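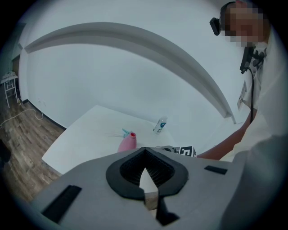
3. Setting and items

3.1 The table

All sessions took place in one room of a rented unit in Culum. The room has a floor of brown wood-look planks and white walls with a dark baseboard. We chose it mainly for its size, which is close to that of a spare bedroom or a small study. Earlier work on household clutter has tended to use kitchen counters and dining tables, where the fixed features of the surface (a sink, a stove, a run of chairs) already tell people where things ought to go. We wanted a surface that gave much less away.

The table is a small white square one, sold under the name Jaller and bought new for the study. It stands against the wall, so one side is closed off and items tend to be pushed back towards it. Nothing was fixed to the top and no zones were marked on it. The tabletop has a small round hole near one edge. Small items were sometimes lined up along that side and sometimes kept well away from it, and we come back to this in Section 4.

White has a drawback. Pale items are harder to pick out on it, both for the person doing the task and for the people coding the footage later. In a pilot run in April we tried a patterned cloth, but it slid and bunched when items were dragged across it, and one of the lighter bottles fell over several times on the folds. We went back to the bare top and accepted some loss of contrast.

3.2 The items

The items were ordinary things that end up on a table at home and stay there. We bought most of them at Cuervo, a discount store a short walk from the unit, and added a few from our own kitchens. They fall into three loose groups: bottles and other containers, cups, and small toys. We did not try to balance the groups. A real table is rarely balanced, and a set with equal numbers of each kind looked staged to the people in the pilot, who said so.

Within the bottles we looked for differences in height, in weight and in how steady they are when stood up. A spray bottle has its weight low and its trigger head sticking out to one side, so it takes up more room than its base suggests. People often laid it down. A small water bottle is easy to stand and easy to knock. Water bottles were used with their labels left on, as participants in the pilot turned bottles so that the labels faced them and we wanted to be able to see this.

The toys were the group we had most doubts about. Cups and bottles have an obvious right way up, and most people agree on what a tidy bottle looks like. A small figure with ears, or something soft and round, has no clear resting position, and round things roll. We kept the toys in because they are the items most often named when people with young children are asked what is on the table right now. They also had the widest spread of final positions (Section 4.3).

Colour was not controlled. Several of the items are pink or partly pink, which reflects what was on the shelf that month more than any decision of ours. We checked later whether people grouped items by colour and found that some did, usually late in a session once the larger things were settled.

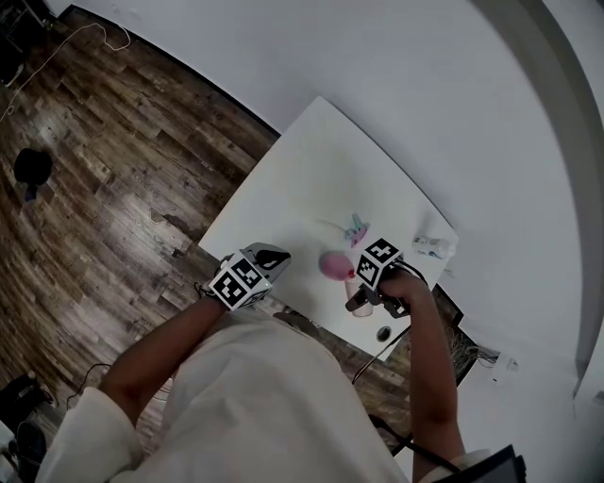
Figure 2. Part of the item set on the white table, including a pale pink cup, a round pink item and a small purple and light blue toy figure.

3.3 Layouts

Each session began from a starting layout. Layouts came from a list drawn up before the study and were of two kinds. In spread layouts, the items were placed over the whole top with a clear gap between neighbours. In heaped layouts, they were placed close together near the middle, with some touching or lying against each other. Items in a heaped layout were allowed to lie on their sides, and toys were put down however they fell.

Layouts were set by eye from a printed sheet. We did not measure distances. Two layouts set from the same sheet will therefore differ by a small amount, and we treat them as the same layout in the analysis. A check of the opening moments of a sample of sessions found no case where one sheet could have been mistaken for another.

3.4 Task

Participants were asked to make the table tidy. The wording was kept to that one sentence. If they asked what we meant by tidy, we told them to do what they would do at home. They could move any item, stand it up, lay it down or put it beside something else, and all items had to stay on the table. That last rule matters – without it, the easiest answer in the pilot was to clear everything onto the floor, and we learned very little.

There was no time limit. A session ended when the participant said it was finished. We ran 60 sessions in this way.

3.5 Coding

Footage was coded in Wurkby, a simple annotation tool that lets the coder step through a recording and mark events on a timeline. We marked a placement each time an item came to rest in a new position, whether or not it was moved again later. This gave just over 2,000 placements. For each one the coder entered the item, its position (upright, lying, leaning), the nearest other item, and the side of the table it was closest to.
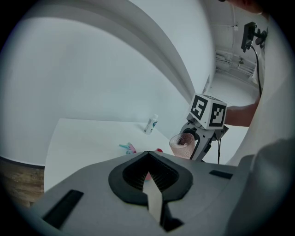
Nearest item turned out to be the hardest field to fill in. When a small thing sits close behind a larger one, the gap between them can be hidden from one view and plain from another, and for low, flat items the coder often had to go back and forth between views before settling on an answer. Where no view showed the gap we entered the field as unknown. Placements with an unknown neighbour are left out of the grouping results in Section 4.2 but kept everywhere else.

Position was much easier. The only regular disagreement was over the word leaning, which one coder used for any contact between two items and the other only when an item would have fallen without support. We settled on the second meaning and recoded the earlier sessions.

Items nudged by accident were marked separately. These were mostly light bottles, caught while something behind them was being reached for. If the participant then put the bottle right, the correction was counted as a placement. If they left it as it was, we did not count it, although we noted it. Some people left a fallen bottle lying until the very end of the session and then stood it up last of all.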